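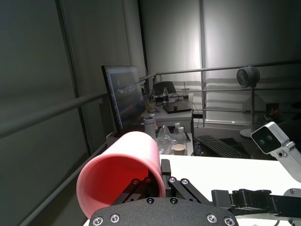

Section 6: Recording a task by remote control

By Mahtab Nikzad, last revised in May

Read section 5 (Homing and safe stop) before you start. The steps in this section assume that both arms have been homed and that the Zillari console is open on the operator's desk.

You will record a set of demonstrations of a single task. The worked task is picking up a plastic cup and tipping it on its side in the gripper. Any light, unbreakable object can be used in its place, as long as you keep to the same one for the whole set.

6.1 Preparing the table

1. Clear the working area between the two arms. Bottles, bags and keyboards can stay on the desks behind, but must be out of reach of either arm at full stretch.

2. Switch on the overhead lights and leave them on until the set is finished. Shadows of the arms on the table are normal and do not need correcting.

3. Stand the cup upright, between the arms, with at least 40 mm clear on every side.

Note: Do not mark the cup's position with tape. The tape will be recorded too, and the trained arm may come to depend on it.

4. Bring the left gripper down in front of the cup using the left hand control. Keep the right gripper open and away from the cup. 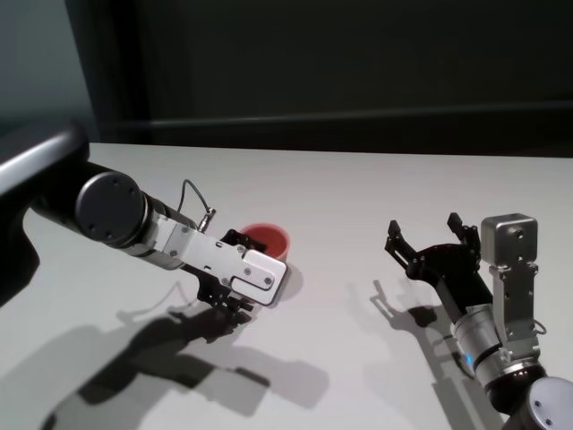
6.2 Recording a demonstration

5. Press Record on the console and wait for the tone. Movements made before the tone are not saved.

6. Close the left gripper slowly on the rim. Stop when the force bar reaches 46. A thin cup will buckle above that.

CAUTION: Never reach in to straighten the cup while recording is on. Press Hold first and wait until both arms have locked.

7. Lift the cup clear of the table and turn the wrist until the cup lies on its side. Move at an even pace. If you hesitate, carry on and finish the movement — short pauses are trimmed later, but a sudden jerk will spoil the whole run.

8. Keep the right arm over the table with its fingers clear of the cup. It is recorded even when it does nothing, so rest your right hand on the pad and avoid small twitches.
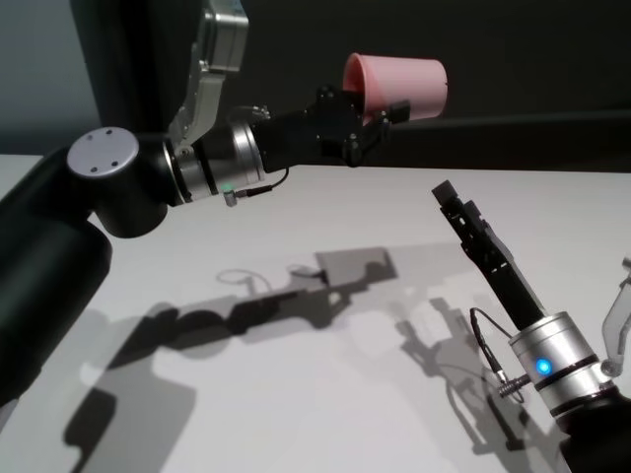

9. Hold the final position for a count of two, then press Stop. Lower the cup, release it and stand it somewhere slightly different for the next run.

10. Mark the run Keep or Discard straight away. Discard any run in which the cup was dropped, or in which the gripper touched the table.

6.3 How many runs to record

For a simple pick-up, 200 kept runs are usually enough. Tasks using both arms need 300 or more. Change operators part way through if you can. Saeed Sadeghi and Esi Tetteh shared the Hamby set between them, and it trained better than either operator's runs alone.

Note: Two operators must not share one login. The console stores hand scaling by name, and the wrong scaling makes the arms feel sluggish or over-quick.

6.4 If the arm lags behind your hand

Check the network cable at the console first. If the lag remains, stop recording, go back to section 5.3 and home both arms again. Runs recorded with a visible lag should be discarded.

Related sections
5 Homing and safe stop
7 Checking and trimming runs
8 Guiding the arm by hand
Appendix C: Hand control spares

Zillari Remote Handling, Jollthorpe. Corrections to Negin Kordestani, manuals desk. Back to top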